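Notes on the care of a wooden tabletop
30 June 2021

The purpose of this entry is to set out, for readers who have written to ask, how the light wooden table at Trulivgate is looked after. The table is in daily use, and its surface receives more attention than any other piece of furniture in the building.

The pale finish is the reason it was chosen. It is also the reason that marks are noticed quickly.

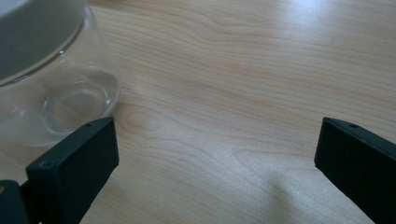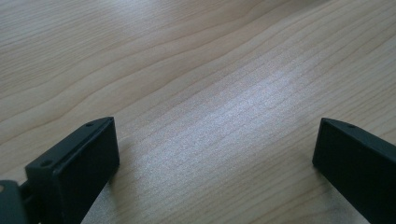
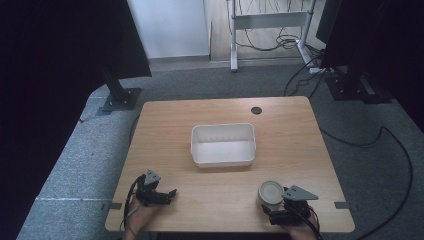 Guidance was first written down in January, when Llinos Jenkins observed that three people were cleaning the table in three different ways. One used a dry cloth, one used a damp cloth, and one used a general kitchen spray. The spray has been withdrawn. It left a film that showed in the afternoon light and had to be removed with several changes of clean water.

The present arrangement is as follows.

- Everything is lifted off the surface before wiping. Items are not to be slid from one end to the other.
- A soft cloth, wrung out well, is drawn along the grain from left to right.
- A second cloth, dry, follows immediately.
- Glass and china are dried underneath before they are set down again.

The last of these was added at the request of Shoaib Awan, and it has made the greatest difference. A bowl that appears dry will often hold a ring of water at its base, and a ring left overnight is difficult to treat. Two such rings were reduced with Votent, a mild wax applied sparingly and left for 12 hours before buffing. A third, close to the far edge, did not respond and remains faintly visible when the lamp is lit.

Storage bins are permitted on the table for sorting, provided that they are empty when placed and are not dragged once filled. Plastic is generally kind to the finish, but grit trapped beneath it is not. Aled Powell has proposed felt pads for the bins. The proposal is reasonable, although the pads supplied by Ferrand came away within a week - the adhesive does not appear to suit ribbed or flexible plastic - and another kind is being sought.

Some readers asked whether the surface should be refinished. Wadeck quoted 552 for a light sanding and a new satin coat, with the table away for 12 days. I have declined for the present. The wear is slight, and a table of this size is not easily replaced while it is absent.

Prakash Mathew has asked that the cloths be kept apart from those used for the floor. They are now in the second drawer, folded, and should be returned there after washing.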